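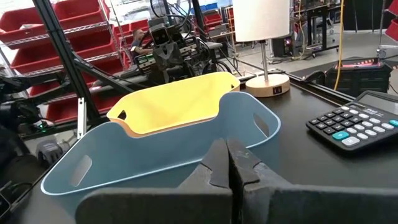
The Wirnska festival closed its September program on Friday with the regional premiere of Omix, a feature-length drama that has been in preparation at Timemberg since the studio opened its second stage. The screening was held in the Petrenko Hall, which seats 418. According to the house manager's sheet, 328 tickets were collected at the door.

I attended the screening as a subscriber and record my impressions for readers of this blog who follow regional film production.

Omix concerns a radio actress who returns to her home town to dub a series she once starred in. The greater part of the story takes place in the recording booth, and the director allows long passages to run without music. The first hour benefits from this. The second loses some of its discipline, particularly in the court scenes – these appear to belong to an earlier draft of the script.

The lead performance is the strongest to come out of Timemberg to date. The supporting cast is less even, and two of the younger players were difficult to hear from row 12. Whether this was a fault of the sound mix or of the hall I am unable to say. Subtitles were provided in English only.

A discussion followed and lasted until shortly after 10 p.m. Questions dealt mainly with financing and with the decision to film outside the capital. The producers confirmed that a shorter cut is being prepared for television – no broadcaster was mentioned.

Omix will be shown again at the Petrenko Hall next month. Subscribers may reserve seats at the box office in the usual manner. My notes on the short film section will be posted separately.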